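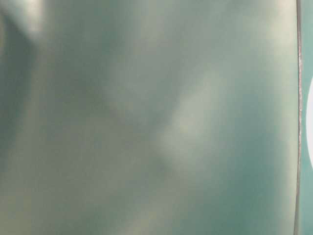 Have you tried swapping the controllers and leaving the grippers where they are? Kotus support asked me this on Monday, and it is a fair question, so I went and did it before answering.

Category: Grippers & End Effectors > Parallel jaw > Won't hold thin objects

Status: Open (reopened by customer)

Original problem, copied from the first ticket so you don't have to go looking: two arms facing each other over a teal mat, one Kotus gripper on each. The left one runs off the Aksoy controller and the right one runs off the Anda. Same firmware on both grippers, same finger set, same force setting. The left picks up a soup spoon by its handle and keeps it. The right picks up the same spoon, thinks about its life for a second, and lets the handle rotate out from between the fingers. It then reports a successful grasp, which I admire.

What I did after your message:

1. Swapped controllers. Left on Anda, right on Aksoy. The right one still drops the spoon, so the Anda is innocent, and I apologized to it.

2. Put the controllers back. Re-ran the homing routine on both sides twice. The manual says once. The manual also says the status light is blue.

3. Set both grippers to 20 percent force and worked upward. The left holds from the second step on. The right never holds by the very end of the handle, at any setting, though it manages well enough if it gets a grip closer in.

4. Turned the loop rate on the Anda down from 1,000 Hz to 400 to see if the closing motion got less excitable. It got slower. The spoon fell more gracefully.

5. Logged the jaw width at the moment the controller declares victory. On the left this changes depending on what is between the fingers, as one would hope. On the right it says 83 counts with a spoon, without a spoon, and with my thumb.

I think number 5 is the interesting one, and I would like someone to look at it before I am asked to restart anything.

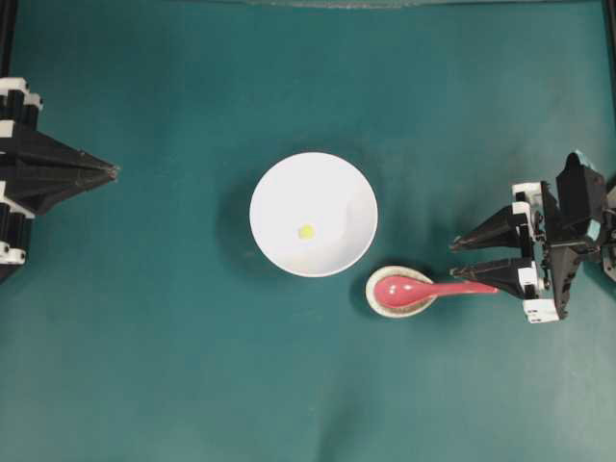 Abelardo Huanca

Adding the layout, as requested. The left gripper is parked with its fingers closed. The right one is at the spoon, with the lower finger right alongside the end of the handle and a small gap between the two fingers. The spoon sits in the saucer next to the white bowl. Please don't tell me to use a bigger object. The bowl is a bigger object and both sides are fine with it.

To answer your other questions in the order they came:

No, the fingers are not aftermarket. I did try the Tremudwood rubber pads on the right side for an afternoon, and they helped until I raised the spoon and tilted it. Then we were back to rotation. They are off again.

Yes, I have power-cycled it.

No, I can't send the right gripper back for inspection until the left one can do both jobs, and it is on the wrong side of the table for that.

What I need from you is either a way to zero the width reading from the console without going through the full factory calibration, or confirmation that a stuck reading means a bad encoder. If it is the encoder, send the part number and I'll change it myself — I have had the cover off enough times that the screws come out by reputation.

The log from step 5 is attached to the ticket. Column four is jaw width. You will recognize it by how little it does.

Recent in Grippers & End Effectors
- Anda controller: grasp reported with nothing in jaws
- Tremudwood pads peeling at the tip
- Kotus homing routine stops halfway
- Aksoy: changing loop rate without a reboot
- Which finger set for flatware?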